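Stutdale Residents' Help Pages
Heating, damp and ventilation

Condensation in a back bedroom: whose responsibility, and what should be recorded?

Posted by Irena Tokarz, 01/05/2026

I rent a two-bedroom flat on the ground floor of the Mallora building. Since the cold weather ended I have noticed a musty smell in the back bedroom and a grey bloom low down on the outside wall, behind the place where the wardrobe used to stand. I have washed it off twice and it has returned on both occasions. The managing agent has replied that the matter is "one of lifestyle" and has sent a leaflet. I dry no laundry in that room and the radiator is in working order.

I should be grateful for advice on the following. Am I obliged to accept the agent's view without an inspection? What records ought I to keep in the meantime? I would prefer to settle this by correspondence and have no wish to withhold rent.

Tadeusz Górecki

You are not obliged to accept an opinion given without a visit. Write to the agent again, state that the growth has returned after cleaning, and request an inspection in writing, with a date by which you expect an answer. Nine working days is a courteous period. Keep a copy of the letter and of any reply, and do not rely on telephone calls alone. If a call cannot be avoided, follow it the same day with a short message setting out what was said.

Withholding rent is unwise in any circumstances and you are right to avoid it. Should the agent refuse to attend, use the complaints procedure, which ought to be set out in your tenancy papers. The council can advise you on the next step once that procedure has been exhausted.

Kacper Zieliński

Open the window. We had the same in flat 144 and it went away by itself in May. The leaflet is not wrong as such.

Ifeoma Tamuno

The previous contributor may have been fortunate, but a growth that returns twice should be looked into. Ventilation will assist if the moisture comes from the air of the room. It will do little if water is entering through the wall or rising from the ground, and on a ground floor both must be considered. Please look outside as well: a blocked gutter, a leaking downpipe or soil piled against the brickwork are common causes and can be reported separately as repairs.

For the record itself, I would suggest a small notebook kept in the room. Enter the date, the weather, whether the heating was on, and the reading of a humidity meter if you can borrow one — the Kvaran library lends them for 5 days at a time. Mark the edge of the affected area lightly in pencil and write the date beside it, so that any spread is plain to whoever inspects.
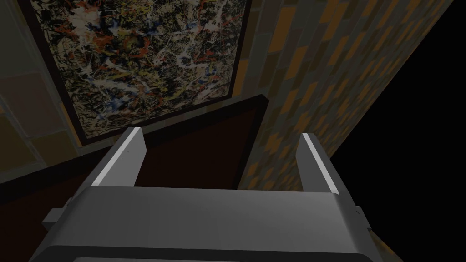
Air moves least where surfaces meet, and a wall should therefore be examined along its whole length before it is judged sound. Outside corners lose heat on two sides and are often the first place to show damp. A corner of a room like this one is where I would take the first reading, low down, and then a second in the middle of the wall for comparison. Furniture is best kept a hand's width away until the inspection has taken place.

Do not paint over the mark before the visit, even with a product sold for the purpose. Please also ask that the inspector's findings be sent to you in full and not as a summary.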